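I grew up at a kitchen table. Homework, haircuts, tax season, my aunt's breakup in 1972 (I was small, but I remember the crying and the coffee cake) - all of it happened there.

So when I moved to Muswood last August, I did the sensible grown-up thing and bought a kitchen island with two stools. I hated it in six days! You can't argue properly on a stool.

Pale wood, long boards, plenty of grain: my kind of tabletop.
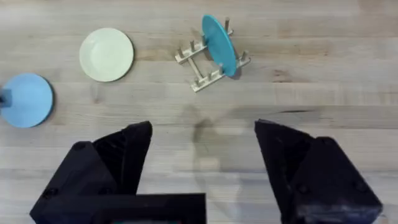
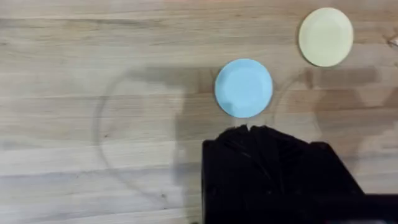 My neighbor Eirlys Pugh gets it. She paid $723 for a secondhand table in Flalberg, drove it home with the legs sticking out of the trunk, and now her whole family eats supper sitting down on Thursday nights. Her teenagers even talk, mostly about each other.

I sold the stools. My new old table wobbles, seats more people than I know in town, and has a drawer that won't open. I've invited Eirlys over to help me pry it loose.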